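**MEDIA RELEASE: for use from March**

# Trolura's new app would like you to put it down

*Wellbeing software checks in twice a day, then minds its own business*

Trolura, a small software company with modest ambitions for your attention, has released Nosar, a mood diary for phones that asks users 2 questions in the morning, 2 in the evening and nothing at all in between.

Nosar doesn't listen to your voice, follow you to the shops or form a view about your typing. It has no idea how many steps you took. If you'd like it to know that you had a rotten afternoon, you'll have to tell it, and it will take your word for it.

"We looked at what other apps in this area were collecting and felt a bit tired," said Trolura founder Kaede Yokoyama. "I already own a phone that knows where I parked. I didn't need it to have a theory about my marriage as well."

The app works from written answers only. Users rate their sleep and their mood on a plain sliding scale, then have the option of adding a line or two in their own words. Over a few weeks Nosar draws a simple chart of the results. It won't colour the chart red if things go badly, and it doesn't award badges, flames, trophies or a cartoon otter for turning up.

Missed days are left blank. Early versions sent a reminder when a user skipped a check-in, and the reminder was the single most disliked thing in testing. One tester wrote that being told off by an app for failing to relax was "a bit much before breakfast". The reminder is now switched off unless somebody goes looking for it in the settings, where it has been filed under R.

### Tested on people who had better things to do

Trolura ran a trial with 151 adults, who between them left 639 written comments. Most concerned the app. Several concerned the weather, a few were shopping lists, and one was a fairly good recipe for lentil soup that the team has since made.

Design lead Junpei Koyama read all of them.

"People were very generous and very blunt," Mr Koyama said. "The first version had a breathing exercise with a pulsing circle. I was proud of that circle. It was described as 'menacing' by enough people that we let it go."

The trial looked at whether people found the app easy to use and whether they kept using it. It wasn't designed to show that Nosar makes anyone happier, and Trolura makes no such claim. Nosar is a diary. It doesn't diagnose anxiety, depression or any other condition, and it's no replacement for a doctor, a counsellor or a friend who picks up the phone. Anyone who is struggling is encouraged to speak to one of those.

### Your gloom stays on your phone

Entries are stored on the user's own device and aren't sent to Trolura, which would have nowhere to put them. Users who want to share their chart with a health professional can export it as a single page, in black and white, suitable for printing on whatever is left in the tray.

Deleting the app deletes the diary. There's one screen asking if you're sure. There is no second screen asking what it did wrong.

An optional add-on called Puten lets 2 people compare their evening answers, provided both agree each time. It was built for couples and housemates, though the company hears that siblings have been using it competitively. Ms Yokoyama said Trolura didn't plan to step in.

### Availability

Nosar is free to download, with no advertising. Puten is a one-off purchase, and households of up to 4 people can share it. A French version is in progress and will be released when the jokes have been either translated or removed.

The company's next project, known for now as Zawadzka, is a sleep journal. Ms Yokoyama would say only that it won't need to be worn, strapped on or placed under a pillow, and that it'll be finished when it's finished.

**Media contact:** Kaede Yokoyama, Trolura. Interviews can be arranged any time after 10 am. Review copies of Nosar and Puten are available on request.
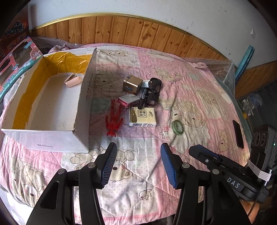

*Patchwork quilt, open cardboard box and a small pink stapler.*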